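Small Craft Maintenance, Handout 6: Gelcoat Repair
Instructor: Nele Van Damme

Scope: chips and scratches that do not reach the laminate. Structural damage is covered in the next handout.

1. Wash the area and wipe with acetone. Wax residue prevents bonding.
2. Open the crack to a shallow V. Feather the edges with 100 grit.
3. Add catalyst at the rate printed on the can. Mix small batches.
4. Fill slightly proud of the surface. Cover with film to keep air out during cure.
5. Sand flush with a block, working through finer grits, then compound.

Color match: test on a hidden spot first. Older hulls fade unevenly.

Bring a respirator and gloves to the Tuststead shop on 25th September.
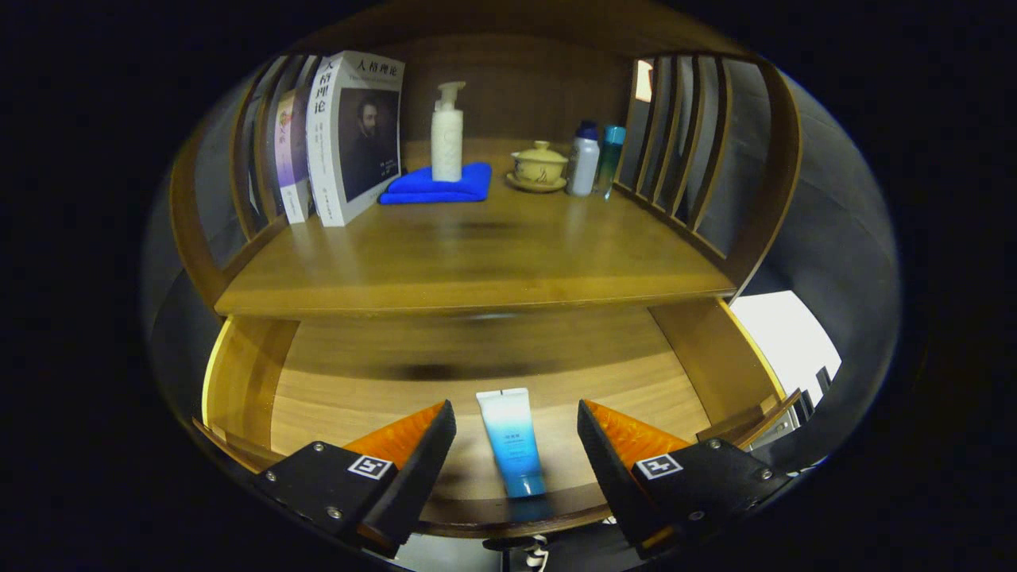
Why is the repair covered with film while it cures?
Air keeps the surface of unwaxed gelcoat tacky, and the film seals it off so it can harden fully.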